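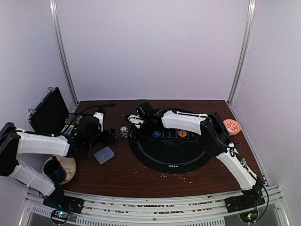

*Two-arm station with the poker table task laid out, chips and case on the left.*

**Demonstration gathering** is the part of robot learning where a person drives the arms through a job, over and over, and everything gets recorded so a model can learn from it later. I've kept this entry in the Fedstead wiki since we started the table games set, so forgive me if it leans heavily on poker chips!

## What counts as an example

One example (we say "episode", older pages say "take") is a single run from a starting layout to a finished one. It holds the video from every camera, the joint positions of both arms, the gripper openings and a line of plain text saying what the job was. "Set out the chips" is fine. "Do the poker thing" is not, and yes, I have had to fix a few of those.

The table games set, which goes by Trosargate in the file names, has 1,912 episodes right now. I threw out 159 others, mostly for dropped camera streams or a label that didn't match the job. A fumble on its own is no reason to bin an episode – if the operator loses a chip and picks it up again, keep it! The model needs to see how you get out of trouble, and I'd happily take more of those.

## Why poker

Chips are thin, round and slippery to grip, and they love to sit flat against whatever they're on. A finger that's a hair too high closes on nothing. Then there's the printing: a 10, a 50 and a 100 are the same shape, so the model has to go by color and number to put the right one in the right spot. We also get a case, cards and the round markers, so one table covers a lot of different grips.
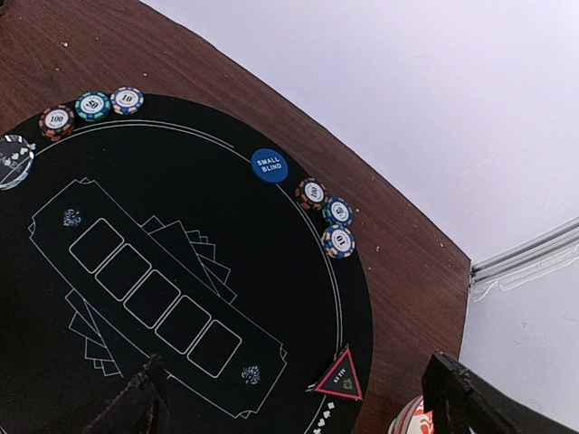 The wrist views matter more here than in any other set I've worked on. From the fixed camera an arm can easily hide the chip it's reaching for, and the model is left guessing for the last little stretch. Up close you get the edge of the chip and the fingertips together, and that's where most of the useful learning seems to happen. If a wrist stream is missing, I don't keep the episode, however pretty the rest of it looks.

## Mixing things up

Every 10 episodes the operator changes the layout. Turn the mat a bit, move the case, swap which seat gets the small blind button. Dishes and crumbs can be part of the layout too, and they should move around like everything else. My early episodes were way too tidy, and the model I trained on them got badly confused by a mug.

Please don't change the layout halfway through an episode, though. Stop, save, move things, start again.

## How many is enough?

I wish I had a proper answer! For a single pick-and-place with one kind of chip, 200 episodes got us something usable. Anything with both arms passing an object took far more, and dealing cards is still shaky. The Mornurico set (folding and hanging) has its own page with its own numbers, and they don't carry over.

## See also

- Barros, our labeling tool
- Episode naming
- Wrist camera checks before a session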